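We use cookies to remember your reading preferences. Accept | Manage

By Kirsten Riis
November — 2 min read

Up before seven and straight into the sponge drawer, which I've been looking forward to all week! Everything came out, even the Juner cloths I'd been saving for no good reason. I do love this kind of morning — radio on, sleeves up, a pot of tea going cold beside me.

The oval ones are my favourites. Purple and white, green with the creamy edge, and the plain old black. Such cheerful colours for such dull jobs. I'd happily scrub a whole bath with the green.

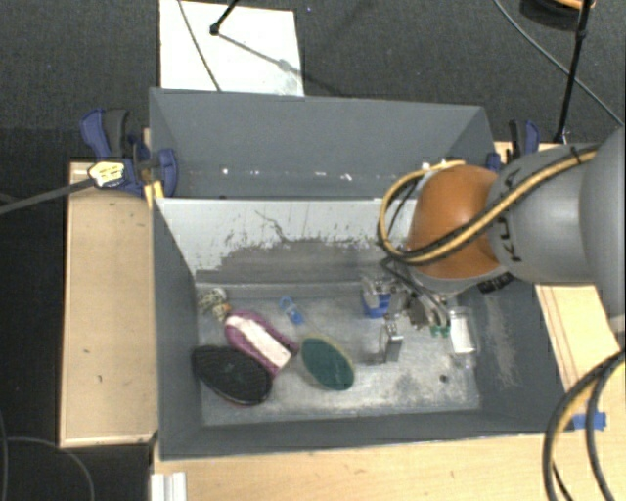

After lunch

Oddur rang from Flollholm and we talked for 28 minutes, mostly about grout. She swears by vinegar and a stiff brush, and I'm going to try it on the shower tomorrow. Bought 12 new cloths (lovely thick ones) and then did the hall skirting boards as well, all the way to the coats. Soup for tea.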